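The Long Table: Clearing Up the Play Kitchen
Skendstead Toy Library, gallery page

Every toy library has a kitchen corner, and every kitchen corner is in the same condition, that of a small restaurant abandoned in a hurry. Ours is called the Long Table, after a table we no longer own and which was not especially long. The name stuck. The table went to a church hall in September and has not written.

This page is the gallery for the spring sort-out, put together by me, Razia Bukhari, from whatever people sent in. I asked for short captions. I got a great many, so the captions come first and you'll have to use your imagination. I have tidied the spelling and left the opinions alone.

Before anything else, the house position on play food. We have 74 pieces on the books. The books are wrong. They were wrong when Nighat Jatoi took them over, and she has kept them wrong in a much neater hand. Food leaves us in coat pockets and comes back from other people's houses with interest, so that over the years we have lost most of a salad and gained a croissant that no one remembers buying.

On fruit

Fruit is the currency of the kitchen corner. A child who won't look at a real orange will fight for a pretend one, then put it in a pan and fry it. Serpil Ertürk, who runs the Tuesday session, keeps an informal record of fruit dishes she has been served and says the best was strawberry with strawberry. The worst was soup. She won't go into the soup.

Strawberries have their own difficulty in being small, so the little ones are kept on the high shelf and only come down for the over-threes. Please don't put them back in the general fruit tub. There is a sign on the tub. The sign has been colored in, very nicely, and can no longer be read.

On bananas

Always popular, mostly as telephones. If you borrow the fruit set and the banana has teeth marks, it had teeth marks when you borrowed it and we will not be pursuing the matter.

On garlic

Somebody at the company that makes these sets decided that what a four-year-old's kitchen needed was garlic, and I would like to shake that person's hand. It's been an onion, an egg, a ghost and the baby. One Saturday it was money. Chantelle Maluleke's younger son called it "the white potato" for a full year, and the rest of us had started doing it too by the time he was corrected.

On ketchup

The ketchup is the first thing anyone picks up. I've watched adults come in to ask about opening hours and leave having squeezed the ketchup over a stranger's plate. It goes with everything and has been known to go with the shoes. We once tried a session without it, as an experiment, and were asked where it was before the coats were off.

On pots, pans and things with handles

The larger pots are the most useful things we own and the hardest to store, so they tend to live inside each other until someone small climbs in. Rosângela Barros has strong views on nesting. Big pot, small pot, colander on top, and no food left inside any of them, because food left inside a nested pot will not be seen again until Christmas. She is right, and she has said so at two meetings running.

The colander is worn as a hat. We gave up on this some time ago and now just wipe it.

On cups and bowls

We have pale green ones, pale blue ones and a further group whose color is a matter for debate. Parents like to sort them by color. Children like to sort them by who is coming to tea. Either is fine at the end of a session as long as they're stacked, and as long as nobody stacks a cup with something in it, see Rosângela above.

On the sets themselves

Most of what we lend is a mixture of three or four bought sets and a box from Tetlow's closing-down sale, which Nighat carried home on the bus. None of it matches. Chantelle put in a proposal to buy one large matching set from Zerico and retire everything else, and it was very well argued, and we thanked her for it. Then her own children were seen crying over the old teapot and the proposal was quietly withdrawn.

A full kitchen box can be borrowed for 2 weeks. It weighs more than you expect. Bring the stroller.

On putting it all out

The only way to sort a kitchen box is to tip the whole thing onto a table and look at it. I've tried doing it from the box, reaching in, and all you get is the croissant over and over. Once it's out you can see what belongs with what, and you can see the ketchup, at which point somebody starts serving lunch and you lose half an hour.
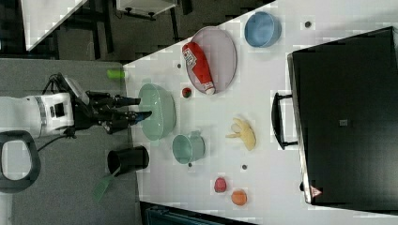

Ketchup served whole, on its own plate. The mug is having a lie-down.

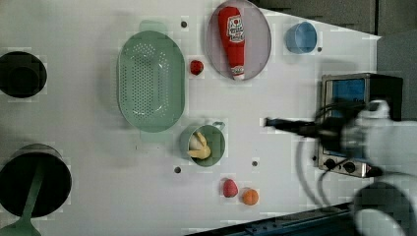

Banana and garlic in the green bowl, a pairing I'd expect to pay extra for. Ketchup on its plate here too, and the pots are over on the left.

How should we clean the play food before we bring it back?

Warm water, a little dish soap and a cloth are enough for the plastic pieces. Let everything dry completely on a towel before it goes back in the box, especially anything hollow, which can hold water inside for days. Please don't put it in the dishwasher, as the thinner pieces lose their shape. Fabric food can't be soaked, so just sponge it and tell whoever is on the desk which pieces need a proper wash. If something is cracked, bring it back anyway and hand it over separately. There's no charge for ordinary breakages.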